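Pôr a mesa continua a ser difícil

Han-gyeol Kong trabalha há 4 anos na Dusance, uma empresa pequena que ensina braços robóticos a fazer tarefas de casa. Quando lhe perguntamos se as máquinas já conseguem tratar da loiça, responde que depende muito da loiça e da mesa. "Uma taça, sim. Um garfo, às vezes. Uma cozinha inteira depois do jantar, não."

A conversa decorreu numa manhã de novembro, em duas partes, com uma pausa para café pelo meio.

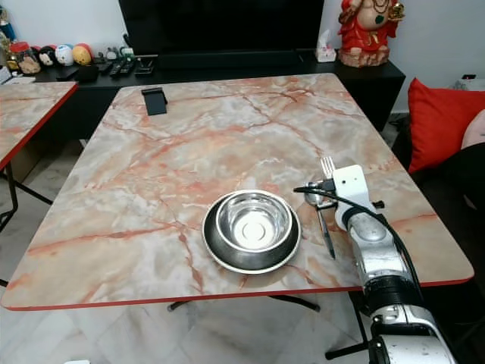
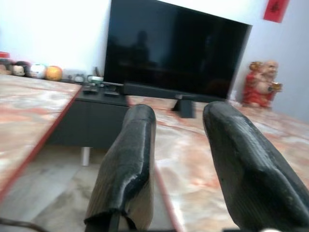

Para Lærke Bergmann, a pergunta está mal feita desde o início. Quem compra uma máquina de lavar, diz, não quer saber se ela lava como uma pessoa, quer saber se pode sair de casa enquanto ela trabalha, e nenhum braço robótico que tenha visto até hoje passa nesse teste. Kong ouviu o comentário sem se mostrar surpreendido.

"Concordo em boa parte", diz. "Nós medimos se a tarefa ficou feita. Uma família mede se teve de se levantar do sofá. São coisas diferentes e a segunda é mais exigente."

Os números que apresenta são modestos. No último período de ensaios, a equipa registou 1.032 tentativas de arrumar talheres e taças em casas e em salas montadas para o efeito. Em 752 delas a tarefa foi concluída sem que alguém tocasse em nada. Nas restantes houve uma queda, uma paragem ou uma peça deixada no sítio errado.

"Há quem olhe para isto e ache bom. Eu penso no que significa na prática. Se o robô arruma a mesa todos os dias, há vários dias no mês em que alguém tem de ir lá acabar o trabalho. E acabar o trabalho de um robô é mais aborrecido do que fazê-lo de raiz, porque primeiro é preciso perceber onde é que ele ficou."

Os talheres dão mais problemas do que os copos ou os pratos. Um garfo pousado numa mesa tem poucos milímetros de altura, e os dedos da garra precisam de descer quase até tocar no tampo. Se descem demais, o braço faz força contra a mesa e para por segurança. Se descem de menos, fecham no ar.

"As pessoas não pegam num garfo assim", explica Kong. "Empurram-no um pouco com o dedo, levantam uma ponta, usam a unha. Fazem isto sem olhar. Uma garra de dois dedos não tem unha."

O metal polido traz outra dificuldade. Uma superfície que reflete a luz do teto muda de aspeto conforme o lado de onde se olha, e as câmaras calculam mal as distâncias. Kong conta que passaram semanas a ajustar o sistema para taças de inox, e que uma parte desse trabalho se perdeu quando mudaram as lâmpadas da sala de ensaios.

As taças encaixadas umas nas outras são um caso à parte. Separá-las exige segurar a de baixo enquanto se puxa a de cima, ou então acertar com um dedo entre as duas bordas. Com um só braço, o sistema tenta a segunda opção. "Quando corre mal, levanta as duas. Depois larga-as onde devia largar uma e considera que terminou. Para o programa está tudo certo."

Ah-rin Seok, colega de Kong, juntou-se à conversa na segunda parte. É ela que prepara os ensaios e que decide o que fica em cima da mesa em cada um. Começam sempre com poucos objetos e vão acrescentando.

"Com três ou quatro peças bem espalhadas, quase tudo funciona", diz Seok. "Com 20, o robô passa mais tempo a decidir do que a mexer. E uma mesa de família tem mais de 20 coisas em cima, se contarmos os guardanapos, as chaves e o correio."

Perguntamos-lhe pelo tempo. Uma pessoa levanta a mesa do pequeno-almoço em dois minutos. O robô, quando tudo corre bem, ainda demora muito mais. Seok não vê nisso o maior obstáculo. "Se eu estiver a trabalhar e a mesa ficar limpa até à hora do almoço, não me interessa quanto demorou. Interessa-me não ouvir um prato a partir-se."

Nas lojas e nos armazéns, a situação é outra. A Dusance fez um ensaio com a Marchal, que vende artigos de cozinha, para repor caixas em prateleiras baixas. As caixas tinham todas o mesmo tamanho, o corredor tinha sempre a mesma luz e à noite não passava ninguém. Kong diz que esse trabalho está perto de ser uma coisa normal. Já dobrar têxteis na mesma loja foi abandonado ao fim de poucos dias, depois de as toalhas ficarem pior do que estavam.

"Numa loja, alguém pode mudar a prateleira para ajudar a máquina", diz Kong. "Em casa ninguém vai mudar de mesa por causa de um robô. Nem deve."

E o preço? Kong prefere não avançar valores. Limita-se a dizer que o equipamento que usam custa mais do que a maioria das famílias pagaria para não levantar a mesa, e que a manutenção também conta: cabos que se desgastam, dedos da garra que é preciso substituir, câmaras que têm de ser calibradas outra vez depois de uma pancada.

Seok é um pouco mais otimista. Acha que as primeiras máquinas úteis em casa vão fazer uma tarefa só, e que essa tarefa será provavelmente passar coisas de um sítio conhecido para outro sítio conhecido, da bancada para a máquina da loiça, por exemplo. "Não vai ser bonito nem rápido. Mas para quem tem dificuldade em dobrar-se ou em carregar peso já pode fazer diferença."

O próximo conjunto de ensaios vai incluir copos de vidro, que até agora ficaram de fora. Kong já encomendou duas caixas dos mais baratos que encontrou.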